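Home | Newsletter | Bench Notes | People | Safety Desk | Back Issues | Contact
Search the newsletter Go
Filed under: Faults & Near Misses, Suturing Bench

The right arm froze on us (and what we're doing about it)

Hi all, it's Maya, and yes, this is the write-up I promised when I was grumbling in the hallway. Several of you have asked why the suturing bench was shut down and why there was a red tag on the console. So, get a coffee, this is a long one!

Quick background for the new folks. We've been running practice closures on pink pads with the two needle drivers, and Yuzuki Miyazaki and I take turns at the console. The stitches themselves had been going pretty well. I was feeling good about my knots for once, tails and all.

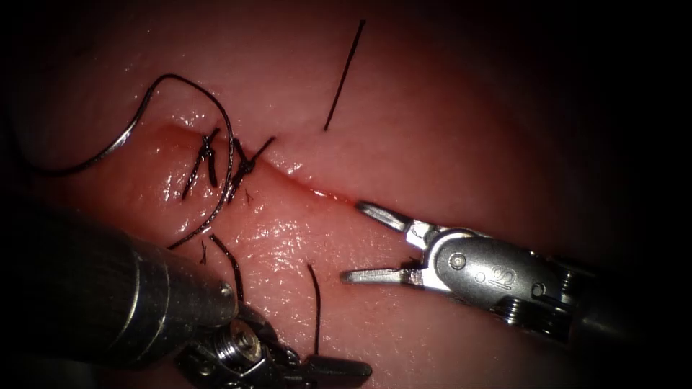
Two knots tied at the left end, the rest of the incision still open. Bench camera.

The fault showed up on pad 24 of the series. I went to open the right jaws and let go of the thread, and the right arm held exactly where it was for 2 seconds. Then it did what I'd asked, all at once, with a little jump at the wrist. There was no alarm and no message on the screen, which bothered me more than the jump did. I took my foot off the pedal and said something I won't print in a newsletter.

Yuzuki pulled the log (Stiseck, our logging program, for anyone who hasn't had the pleasure) and found the spot at line 1079. The controller had dropped a run of commands to the right arm, then caught up by sending the last one as soon as the link came back. The safety stop is supposed to trip when commands go missing for more than 200 milliseconds. Ours didn't trip at all. Somebody had set that limit to "warn only" back in December while testing the Vorkema link box, and it never got set back. I've gone through my own notes and I'm afraid the somebody was me. Sorry, everyone.
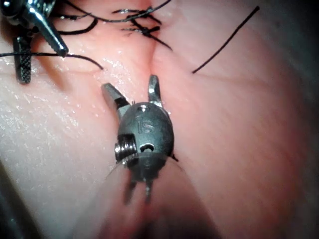 Close work near the knots, jaws open, as seen from the wrist camera.

Nobody got hurt and no hardware broke. But think about where our hands go between stitches! We reach in to trim thread, we straighten the pad, we wipe a lens. An arm that wakes up late with an old command is exactly the thing we all sat through that training about. Marina Chatzigeorgiou came over from the Safety Desk and was very nice to me, and then asked for a full report by the next morning.

The part that makes me most nervous is the handoff, where the two tips get close and share one piece of thread. If one side stalls there while the other keeps pulling, you can drag a stitch right through the pad, or bang the two wrists together, and those wrists cost more than my car. 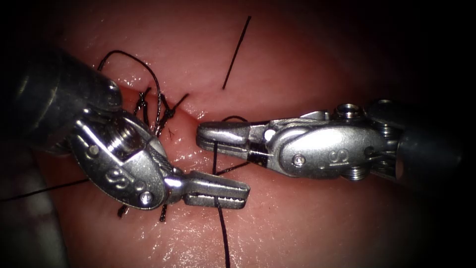 What changes for now

The stop limit is back on, and it takes two logins to change it. The Vorkema box is out of the rack until Sotiris Chrysikopoulos has finished bench-testing it (he suspects a bad connector, I suspect the firmware, there's a sandwich riding on it). Before the first stitch of any session, pull the test plug and make sure both arms stop. If either one doesn't, tag the console and come find me or Yuzuki. And hands stay out of the workspace unless the arms are powered down, even for a quick snip. I know it's slow. I've been the worst offender, so feel free to yell at me.

We've also gone back through the wrist camera recordings, looking for smaller stalls we may have missed. It's tedious, and a thread pulled tight between the tools is the best clue we have, as a stalled arm leaves the line still when it ought to be moving.
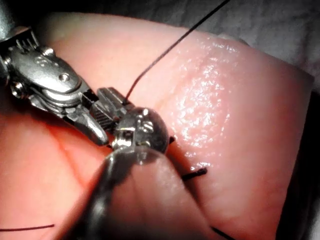 So far I've marked a couple of spots that look suspicious to me, and Yuzuki thinks I'm seeing ghosts. Could be! If you ran the bench any time after December and remember an arm feeling sticky or late, please tell me, even if you shrugged it off back then. A rough idea of what you were doing is enough, and I can dig for it in the log from there.

Full report is in the Safety Desk folder under my name. Bench sign-ups are open again once Marina okays the stop test.

Maya Qaisi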